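Who reads the recall notice?
By Panagiotis Gashi
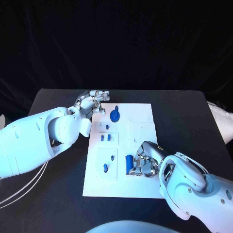 Last December I found out that the night lamp in my daughter's room had been recalled. The notice was 7 months old. It said that the plug cover of the Lireck lamp can come off and leave the metal parts open to small fingers. I did not receive a letter or an e-mail. I learned it from a neighbour, who had seen a paper on the wall of the Correia shop while she was waiting to pay.

I do not want to accuse the shop. The paper was there, beside the lottery results, and the law in our country asks for little more. But I had bought the lamp with my loyalty card. The same shop writes to me each time when coffee is cheaper. If it can find me for coffee, it can find me for a dangerous plug.

The maker, Urnik, sold 282 of these lamps in our region and has got back 45. I asked them by telephone if they are content with this number. The lady was polite and told me that the response was normal for a product of this price. I believe her, and it is exactly this that worries me. People do not send back a cheap thing when they must first find the receipt, then print a form, then stand in the queue at the post office in Irkau. They put it in a drawer, or they give it to a cousin.

My proposal is modest. A seller who holds the address of a buyer should be obliged to use it, within a few days, and to pay the money back without a receipt. Small shops will say that this is costly — I had one myself, and I understand the fear. Still, a message costs almost nothing, and the refund should be charged to the maker.

I have my money back now. It took 55 days and three calls.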